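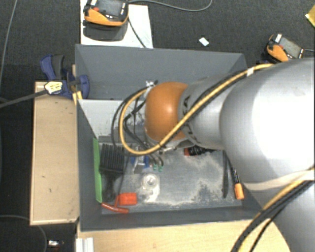

A robot arm reaches over an open gray bin of small objects.

**Skurow House added to local register; lime repairs to start in March**

Aug 19, 2024

The Skurow House, a two-story brick dwelling on the north side of Mosano Green, has been added to the town's register of historic buildings. The listing covers the main block, the rear kitchen wing and the stone well head in the side yard. A frame carriage shed on the same lot was reviewed and left out, as most of its timbers date from a rebuild in the last century.

The house stands on lot 29 of the original town survey. Tax rolls show an increase in the value of the lot between two assessments, which the nomination takes as evidence that the main block was finished in that interval. The kitchen wing is later. Its floor joists are circular-sawn, while those of the main block were cut in an up-and-down mill, and the brick courses of the two parts do not line up at the joint.

The main block follows a side-hall plan, with two rooms to the left of the passage on each floor. The front wall is laid in Flemish bond and the other three in common bond. Six of the original window sashes survive on the second floor. The first-floor sashes were replaced with larger panes, probably at the same time as the porch was added. The porch is included in the listing as a later feature of interest – it may be repaired but does not have to be kept.

The survey for the nomination was carried out by Bretora, a building records firm. It produced 128 sheets of measured drawings and notes, now held in the local history room of the Mosano library under file number 3394. The sheets can be viewed on request during normal library hours. Copies of the floor plans and the front elevation are available at the desk; the framing details have not been scanned yet.

Repair work is set to begin in March, when night temperatures normally allow lime mortar to cure. Waweru Masonry holds the contract for the first phase, which covers the west gable and both chimneys. Hard cement mortar from an earlier repointing will be raked out by hand and replaced with a lime and sand mix matched to samples taken from behind the porch roof. Spalled bricks will be turned where the inner face is sound. Where it is not, salvaged bricks of the same size will be used.

The second phase deals with drainage. The ground along the rear wall has risen over the years and now sits above the sill of the cellar window – the survey recorded damp in the plaster of the back room as a result. The soil will be lowered and a gravel drain laid to the street. Any finds from the trench will be logged before backfilling.

Under the register rules, changes to the outside of the house now need a permit from the town. Interior work does not, except where it affects the main stair. The house is privately owned and is not open to visitors. A marker giving the lot number and register date will be placed at the front walk after the masonry work is complete.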